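Setting up your Vurik alerts so you never miss a breakup (part 2 of the Tastwood reader guide)

May, by the Tastwood gossip desk

Print this page | E-mail this page
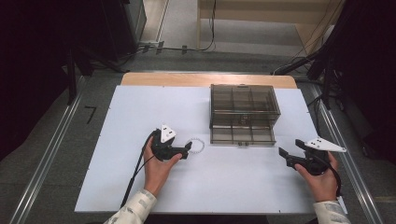
How do I get celebrity news alerts without my phone buzzing all night? Set quiet hours first, then pick your stars, in that order. I did it backwards and woke up at 3 a.m. to a rumour about a couple I don't even follow!

1. Open Vurik and tap Alerts. If you came over from Pivstead, your old list should be waiting under Imported.
2. Tap Quiet Hours and choose a start and an end. I go for 11 p.m. to 7 a.m.
3. Tap Add a Star and type a name. You can follow up to 200 people (I'm at 200, don't judge me).
4. For each one, choose Confirmed Only or Everything. Everything means blind items, "insiders" and airport sightings, so go easy.
5. Press Save, then Send Test. The test alert should turn up within 2 minutes.

Note: couples have their own entry. If you follow both halves and the couple as well, you'll get the same split three times over. I unfollow the couple and keep the two exes.

Caution: Clear All wipes your whole list, and there's no undo. Copy your names somewhere safe before you go anywhere near it.

If the test never shows up, check that your phone allows notifications from Vurik, then go back to step 5. Still nothing? Sign out, sign in and try again. That fixed mine.

Related items
Part 1: Making your Tastwood account
Part 3: Muting spoilers on finale night
Moving your list from Pivstead
Qian red carpet calendar: how to subscribe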